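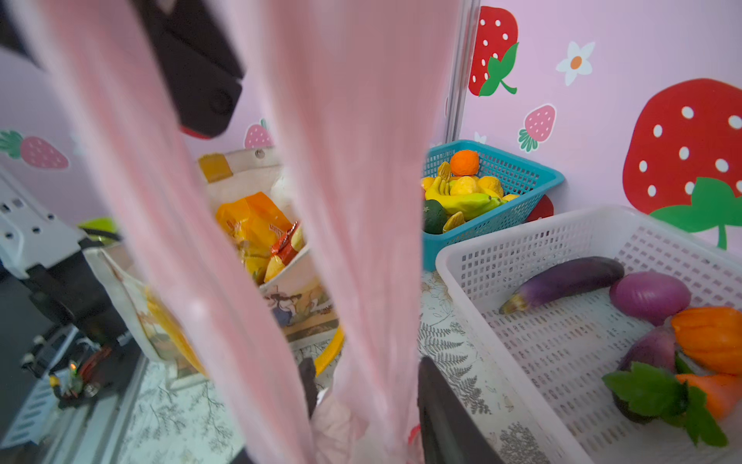

Section 4. Setting up the play market corner

Read all of 4 before you open the bags. Sections 1 to 3 (post, wall panels, table) must be done. If the panels still wobble go back to 3.

What you need for this part
Rillavo wall decal sheets, strawberries and flowers
Tablecloth
Canvas tote
Mesh basket, turquoise
Toy fruit
Pretend groceries, or real empty packs, see 4.3
Soft dry cloth
Old gift card or ruler for smoothing
Pencil, tape

4.1 Decals

1. Wipe the wall with the dry cloth. No sprays. Painted walls need 5 full days to cure first, pink or any other color.
2. Lay the sheets out on the floor and plan it. Big strawberries up high and to the right, daisy between them. Small ones lower down. 
3. Pencil a tiny mark where each big one goes.
4. Peel the backing down a little way, not all of it. Stick the top edge, then smooth down with the card as you peel.
5. Bubble? Lift and lay again. Don't poke it with a pin, leaves a hole you'll see forever.
6. Small strawberries can go any way up. Sideways is fine and looks less like wallpaper.
7. Tiny flowers last. Tuck one close to the corner where the walls meet.

Note: keep decals off the silver post. They don't grip on metal and the edges curl in a week or so.

Note: leave the spot behind the basket bare. Nobody sees it and you'll want the spares when one gets picked off.

CAUTION: decals are not for children to apply alone. Small pieces, choking hazard under 3.

4.2 Tablecloth

1. Shake it out, drape it, pull it even front to back.
2. Clip or tape it underneath at the back only. Front stays free so it comes off for washing.
3. Smooth out folds before anything goes on top. Basket will rock on a crease.

CAUTION: do not let the cloth hang low enough for a toddler to grab. One pull and the whole shop comes down. Fold the extra under.

4.3 Filling the tote

The tote is the shopping bag. Should look full but a child still has to be able to pull things out.

1. Stand it on the left side of the table, printed side facing out.
2. Crumple one sheet of packing paper into the bottom. Keeps it upright.
3. Tall snack packs go in next, tops showing near the opening. Bright ones, orange and yellow read well from across the room.
4. Fill in with boxes and soft packs.
5. Lean one or two wrapped items against the outside, and set something round at the base. Makes it look like somebody just got home from the store.
6. Check the straps. Lay them flat along the cloth or tuck them behind.

Note: real packs are ok if empty, rinsed, dryed and taped shut. Stuff chip bags with tissue or they go flat the first afternoon.

CAUTION: sealed food packs will get opened. Assume it. Check for nuts and other allergens before anything real goes in the bag. No glass, no cans with a cut lid.

Weight: keep the tote under 80 ounces loaded. Past that the seams go.

4.4 Filling the basket

1. Basket goes to the right of the tote, with a hand's width between. Kids need room to reach in.
2. Heavier fruit first, small stuff on top.
3. Stop at the rim. Piled higher it rolls off and you'll be under the table all day.
4. Look over the mesh for sharp bits left from molding. Trim with nail scissors.

Note: do not put the basket on the floor as a step. It is not a step. It will crack.

Cleaning: toy fruit in warm soapy water, rinse, air dry. Not the dishwasher. Basket same. Tote is spot clean only, the print doesn't like the machine.

4.5 Last check

Post straight and tight
Decals flat at the edges
Cloth folded under, nothing dangling
Tote stands up by itself
Nothing on the table small enough to swallow
Cords near the table held back and out of reach

If the tote tips over, more paper in the bottom, less up top. If decals fall, wall was dusty or the room was cold, wipe and redo with new ones, the old glue won't hold a second time once it's picked up dust.

Spare decals: order sheet 292 from Mildale parts. Basket and tote are not sold seperately right now, should be back in September.

Corrections to this section go to Agata Cirillo at the Mildale desk. Put the step number in the subject line please.

Next: Section 5, cash register and price tags.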